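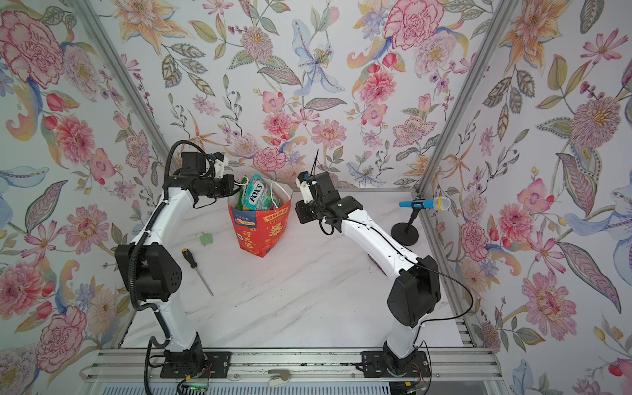
One reader wants to know why the Chisholm pool still closes at 10, when it's light until late and the water isn't going anywhere. Fair point. The town says longer hours would cost $3000 a month – lifeguards, it seems, expect wages.

Search this site Go

Town > Newsletter > Summer

A petition has 2371 names so far. Sign it at the Sernetti bakery, by the register, where a pen is promised.
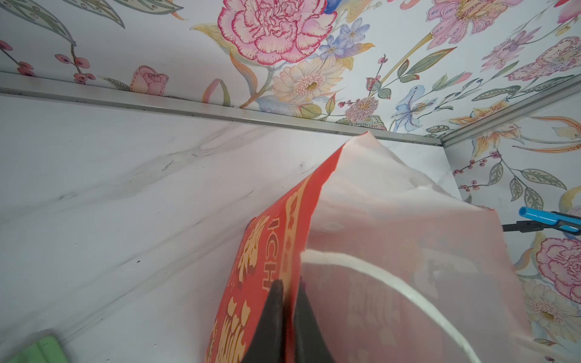

Parking on Lallero Street

Still terrible. A new sign is due in September.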